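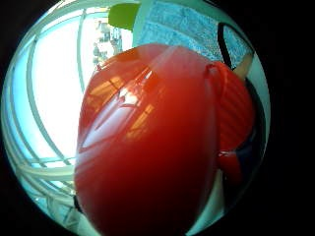
Gripper keeps dropping shiny things when the sun's out

Kaja Eglītis
29 May 2018

Hi all, hoping somebody has met this one. I've got a Havik gripper with the camera on the wrist, and since March it's been fine on cardboard and cloth. Give it anything red and glossy near the big window, though, and it closes too early, lets go, then carries on as if it's holding something! Last week it dropped the same part on my foot twice. Force limit is 600, I tried 900 and it only dropped things harder. Log says "depth lost" and then a 276, which isn't in the manual. Any ideas before I put my boot through it?

Nisha Gautam

Put the limit back down first, please, 900 is far too much with your feet underneath. I'd bet on glare. With a smooth, curved shell you get the window bars mirrored all over it and a white hot spot near the top, and mine used to take that spot for the nearest surface. Pull a blind down, or turn the bench so the window is behind the part and not shining on it, then drop the exposure to 50 and try again. If the part has a ribbed bit, go for that, mine always coped better with ribs. And do set "stop on depth lost" to on. It comes switched off (why??) and that's why yours carries on with nothing in its fingers.

Huet

had 276 on mine, was a loose cable. wiggle it

Stasum

Same as Nisha, blind down and it behaved. Wiggle the cable too I suppose, but switch off at the wall before you do.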